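Tondcombe Craft Table
11 January 2024

I keep seeing the same advice about cardboard playhouses and I have doubts about most of it. Short thread from someone who has built too many of them.

1/ The claim going around is that a kid will play longer with a box than with a bought toy. Maybe. In my house the box got nearly a week. The bought barn has been in use since October. I would like to see where the box people get their numbers.

2/ "It costs nothing." I bought the Lukamell craft knife, the Lukamell cutting mat, spare blades and a roll of tape. That came to 40 dollars before I cut anything. Yes, I can use them again. I have also seen what tape costs when a five-year-old is in charge of it.

3/ Then there's the template crowd. The Firkevier pattern pack says 1000 designs on the cover. I went through it over two evenings and a lot of those are the same little house with the window moved. Some don't even move the window. They flip the page.

4/ I did print one. It wants you to score the fold lines with a dry ballpoint. Fine on thin cereal box stuff. On a real shipping carton it does next to nothing and you get a crooked roof. Use the back of a butter knife and a ruler and press harder than you think you should.

5/ Hot glue. Every video uses it, and every video cuts away while it sets. Mine let go at the ridge twice. White glue and clothespins overnight has held better for me, but I've only tried it on small ones, so don't quote me on anything big enough to crawl into.

6/ Someone will tell you to leave the front open "for imaginative play." I suspect it's left open because a working door is a pain to make. I leave mine open too. I just don't call it a teaching method.

7/ Paint. I'm told Wróbel makes a poster paint that won't warp cardboard. I bought the small set. It warped the cardboard. Less than the store brand did, I'll give it that, and the green is nice. If you want flat walls, paint both sides and let them dry under a stack of books.

8/ Size is the part I've changed my mind on. I used to go big, and then the thing lived in the hallway and everybody walked into it. A small one goes on a table and you can still get to the closet.

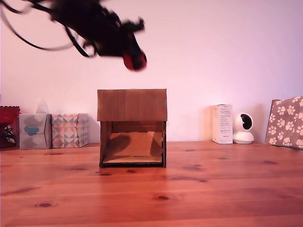
9/ I also don't buy the idea that it needs a base. People glue these down to a sheet of foam board so it "stays square." A tabletop is flat already, and pine with a few knots in it is plenty of scenery for a plastic cow. Skip the base and you can fold the house up when company comes, if you taped the corners and didn't glue them. I glued my first 5 and regretted it.

10/ A reader asked if it's worth doing at all. Depends who's cutting. If you like cutting, sure, have a nice afternoon. If you're doing it because a post told you store toys are bad for kids, I'd want to know what that post was selling. The last one I clicked on was selling cardboard. Flat sheets, 9 dollars each, shipped to you in a cardboard box.

11/ Replies are open. If you've got a hinge that lasts past the weekend, I want a photo of it on Monday.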